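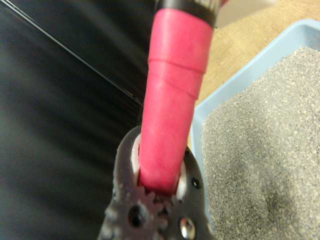
Prev by Date | Next by Date | Thread Index | Reply | List Home

Re: [skuranness-cats] litter – how deep??

> We've been filling the trays right up and going thru a bag
> every few days. Is that normal? Also which scoop does everyone
> use, ours from Gurnier snapped at the neck again.

Quick one, on my way out. Too deep, I think. Ours was heaped near the rim for months and half of it got kicked under the dryer. Went down to a couple inches and the cats didn't care one bit. Bag lasts way longer.

Gray clumping stuff, the Rudum one, unscented. Tried the scented once – never again. Comes dusty at the bottom of the bag so pour slow.

Scoop – get one with a fat handle, bright color if you can. I've lost two black ones in the garage. Scoop morning and night, full dump and scrub on Wednesday, dish soap and hot water, no bleach pleas. Dry it before you refill or it sets like cement in the corners.

Prieto had the big bags for 50 off last I looked, limit two. Can split one if anybody wants.

Gotta run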